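Saturday, October 3, 2020
**Laundry cell, Amstead site – pre-run safety check, with comments**
Checked by: Kamrul Khondokar

Standing question from Novex: can the machine do the wash without a person in the room? Standing answer: keep the person.

- [x] **E-stop within reach of operator.** Yes. It had migrated behind the detergent again.
- [x] **Walkway clear, tape visible.** Pass, if you like your tape gray.
- [x] **Washer off and drum stopped before arms are enabled.** Pass.
- [ ] **Cables tied back at both wrists.** Not signed. There is slack on both arms, and the basket has a rim that would love to meet it. Re-tie before Monday.
- [x] **Basket grip, two arms.** Pass with comment. A toddler can carry a basket, but a toddler also drops it, so we hold the robot to a higher standard.
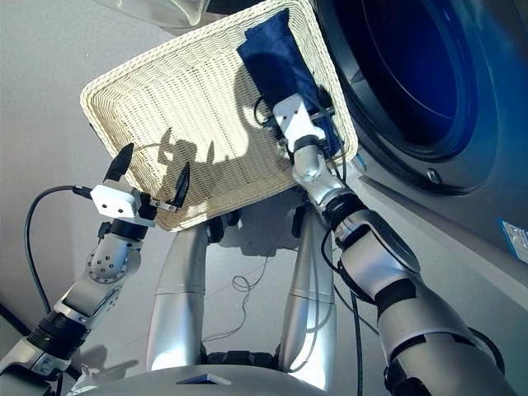
The Herath procedure allows 13 seconds for a lift and tilt. I would allow longer and stand farther back. Nothing in the procedure covers a sock going over the side, and I have asked for a line on that twice.

- [x] **Finger pads inspected.** Worn but serviceable. Wipe the lint off, please. It builds up on the flat faces and the Cleritz wipes are right there on the shelf.
- [ ] **Door latch and hooks protected from contact.** Open item. A bare finger next to a latch is how you end up buying a latch. Guard requested, due in November.
- [x] **Force limit set for fabric.** Pass. Level 2, as posted.
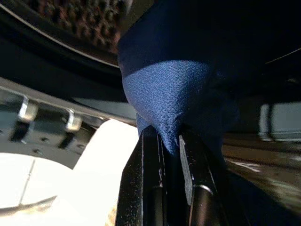
*Item 8: navy cloth in the grip, metal hooks to the left.*

- [ ] **Unattended running.** No. Around 11 minutes for a load I could move in one armful – and I don't need a checklist.

Next check after the cables are done.

K.K.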